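Filed under: Robotics / Standards and Methods / Open papers

4. Rules for calling a grasp a grasp

4.1 Why we wrote them down

When the groups at Skjelbred and Grirkau first pooled their simulated runs, the totals would not agree. Both used the same arm and the same controller, and both wrote "success" in the last column. At Grirkau a run succeeded if the fingers had closed and met resistance. At Skjelbred the object also had to stay with the hand while the arm moved. Two perfectly sensible habits, and the pooled table was useless! We found this exciting more than annoying, as it showed how much there was to gain from a page or so of shared rules.

The result is the Ceta protocol, which governs all the runs reported in this paper. It borrows freely from good laboratory habits elsewhere, and a newcomer can read it over a cup of tea. The full wording is kept with the Kusisetti code; the parts that matter most for the results in Section 5 are set out below.

4.2 The bare world

Every task is first run in a bare world: one arm, one object, a plain backdrop and nothing else drawn. Tables, bins and clutter belong to the later stages. We recommend this stage warmly to anyone starting out. A fault in the hand model shows itself here long before it would in a crowded bin, and reviewers can judge a run from a still without hunting for the parts that matter.

Three terms are used strictly. An object is "held" when it is between the fingers and both finger pads report contact. It is "free" when neither pad does. Anything else is "doubtful", and a doubtful state may never be counted as a success, however good it looks on screen. Visual checks are made from stills as well as from the contact log, and where the two disagree the run is set aside and looked at again by a second person.
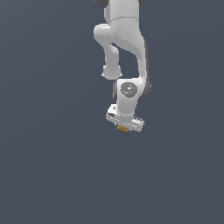
Figure 2(a). Bare world, small tan object at the gripper.

A held state must last through the whole of the test motion, which is a lift, a quarter turn of the wrist and a pause. The pause was the most argued-over part of the protocol. We settled on 400 simulation steps, long enough for slow slip to appear and short enough that a full set still finishes overnight on an ordinary desktop machine. Friction values are fixed before the set begins and printed in the header of the log. Changing them halfway through starts a new set with a new name.

4.3 Stills, views and what may be left out

Each run keeps at least 2 stills, chosen by step number before the run starts. Choosing them afterwards is forbidden. It is so tempting to pick the handsome one, and we have all done it. The lighting and the backdrop stay the same across a set, so that stills from different runs can be laid side by side.

Runs may be dropped only for a fault in the software, and the fault must be named. Of the 21 runs in the pilot set, 6 were first marked as dropped with no reason given. All were put back. The success rate went down and the usefulness of the set went up enormously, for the failures taught us far more about finger placement than the tidy runs had.

Open-hand states deserve the same care. Under the protocol a still with the fingers apart and the object clear of them is logged as "free" and nothing more. Whether the arm is approaching, has let go or has missed must come from the log, and a caption may not guess at it.
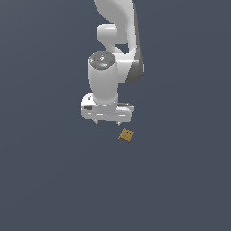
Figure 2(b). Bare world, fingers open, cube outside the gap.

Lovisa Løken, commenting on the draft, felt that the rule on captions was too soft. She would have every caption carry its step number and state word, with free text banned altogether, and she asked why a protocol so firm about dropped runs should trust authors to describe their own figures. She also wondered whether "doubtful" would simply become the place where awkward runs go to be forgotten.

We took the second point gladly. From the next version, doubtful runs are listed by name beside the success rate, and a set in which they outnumber the held runs cannot be reported as a rate at all. On captions we have kept some freedom for now. A short plain sentence helps readers from outside the field, and we would love more of them to take part. The state word will be required in the log entry for each still, where a script can check it against the contact record.

4.4 Moving to other hands

The protocol was written with a two-finger gripper in mind. For suction tools the word "held" needs a different test, and we have a rough wording based on pressure that should be ready for comment in October. Groups who try it on their own arms are asked to send back the cases that fit badly, with the log attached.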